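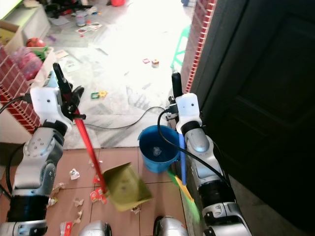 4. Sweeping and the Division of Housework

Print | E-mail

4.1 Diary entries

Residents of 43 shared households in Flerden kept a written diary of cleaning work through November. Each entry recorded the task, the person who did it, the time of day, and whether anyone had asked for it to be done. The diaries produced 507 entries on floor care. Entries on laundry and dishes are treated in Section 5.

Floor care differed from the other tasks in one respect. Dishes were usually assigned to the person who had used them, and most households had a stated rule to that effect. Floors had no such owner. In the kitchen and the hallway, where everyone walked, the work fell to whoever noticed the dirt first, and the diaries show that this was often the same person from one week to the next. Written schedules changed the pattern only slightly. Several households posted a schedule on the refrigerator and stopped following it before the month was over, although none of them took it down.

4.2 Tools and where they are kept

The choice of tool also affected who did the work. Vacuum cleaners were treated as personal property in many households, and residents reported that they did not like to borrow one without asking. Brooms were treated as common property – even when one resident had paid for the broom. Long-handled dustpans, which can be used without bending down (Figure 3), were mentioned most often by older residents. Storage mattered as well. A broom left in the kitchen appeared in the entries of more residents than a broom kept in a closet, and this held in both the Rennie and the Prultix buildings.

Figure 3. Broom and long-handled dustpan over a tiled floor, with a blue plastic bucket between them. 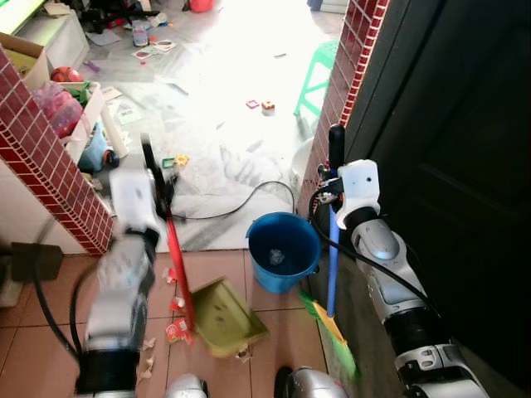

Vilmos Bakos has objected that diaries of this kind reward the people who like to write things down, and that a resident who sweeps every evening may record it once and then lose interest. The objection is a fair one. Interviews held after the diary period found several residents who described daily sweeping but had entered it only a few times. Their housemates, when asked separately, confirmed the daily habit in most cases and disputed it in two.

The counts in Table 2 should therefore be read as a record of what residents thought worth reporting. They do not measure minutes of work, and no attempt was made to convert them.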